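ホーム　プロフィール　記事一覧　お問い合わせ

カテゴリ：地域の催し・おでかけ

秋の食のまつりに行ってきた(前売り券と会場の変更について)

2024年9月23日
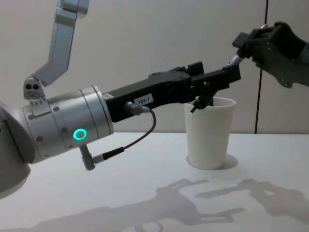
白いテーブルと白いカップ。

連休の最終日に、駅の北側でやっている食のまつりに行った。去年までは川沿いの広場が会場だったが、護岸の工事が始まったので、今年から旧市場の跡地に移っている。3月の市の広報に小さく載っていたのを見落としていて、先週チラシで知った。

駅から歩くと前より遠い。北口を出て線路沿いにまっすぐ行き、踏切の手前を右に入る。案内の看板は踏切のところに一枚あるだけで、駅の出口にはなかった。川の方へ歩いていく人を見かけたので、声をかけて一緒に戻った。

チケットは今年から二種類になった。現金の代わりに使う食券のつづりと、飲み物だけのつづり。食券は当日窓口でも買えるが、前売りの方が少し安い。前売りの引換所は入口の左奥で、当日券の列とは別になっている。最初は当日券の列に並んでしまい、途中で係の人に言われて移った。並ぶ前に上の方の札を見ておくといい。

出店は去年より増えたようで、配られた地図の番号は60まであった。通路が川沿いのときより広く、ベビーカーでも通りやすそうだった。一方で日陰が少ない。広場には大きなケヤキがあったが、跡地はアスファルトなので昼過ぎはかなり暑い。帽子を持っていかなかったのは失敗だった。

食べたものを書いておく。

最初に入ったのはRattanakulという店で、鶏の焼いたのと、もち米の小さい包み。鶏は皮がよく焼けていて、付いてくる酸っぱいたれが辛い。辛くないたれもあると注文の後に気づいた。ここは昼前から列ができていて、午後一時すぎには鶏が売り切れの札になっていたから、食べたい人は早めに行った方がいい。

次がBrirksideのソーセージ。パンにはさむのと皿に盛るのと二通りで、皿の方にした。付け合わせのキャベツの酢漬けが思ったより量があった。味は普通においしい。値段は去年の似たような店より高い。

甘いものはGretmontの焼き菓子。りんごの入った平たいケーキを買って、半分は持って帰った。一晩置いた方がしっとりするという説明が箱に書いてあったので、残りは明日の朝に食べる。

飲み物は麦茶とレモネードで済ませた。ビールの店は奥にまとまっていて、年齢確認のリストバンドをもらってから買う形になっていた。リストバンドの受付がビール売り場の反対側なのはよくないと思う。行って戻って、また列に並んでいる人が多かった。

ステージは地元の吹奏楽と太鼓を少し見た。椅子は115席と入口の掲示にあり、吹奏楽のときはほぼ埋まっていた。立って見るなら右側の方が音が聞きやすい。左側は発電機が近くてうるさい。

午後二時から抽選会があった。Zesportというスポーツ用品の店が賞品を出していて、食券のつづりの裏に印刷された番号で当たりを決める。私の番号は3,256で、当たらなかった。読み上げが速く、二回目の読み上げがない番号もあったので、後で掲示板に貼り出された紙を見に行った。紙はステージの裏手、トイレに行く通路の途中にある。

ごみは分別の場所が2か所。食器は紙製のものが多く、汁を捨てるバケツが横に置いてある。去年は会場の端に袋が積み上がっていたが、今年は昼の時点でもそういうことはなかった。

駐輪場は跡地の裏。満車になるのが早く、私が帰る三時前にはもう断られている人がいた。臨時バスは往復とも座れるらしいが、帰りの便は夕方に集中しているので、途中で帰るなら時刻表を見ておくこと。私は歩いて帰った。

余った食券は来年は使えない。払い戻しもないとつづりの表紙に書いてある。私は三枚余りそうだったので、出口の近くの八百屋の出店で梨と玉ねぎに替えた。食べ物の店だけでなく野菜の店でも使えるのは助かる。

来年も同じ場所でやるのかどうかは、会場の掲示では分からなかった。護岸の工事は再来年までと聞いている。

タグ：食のまつり　秋の行事　駅北

前の記事　次の記事　ページの先頭へ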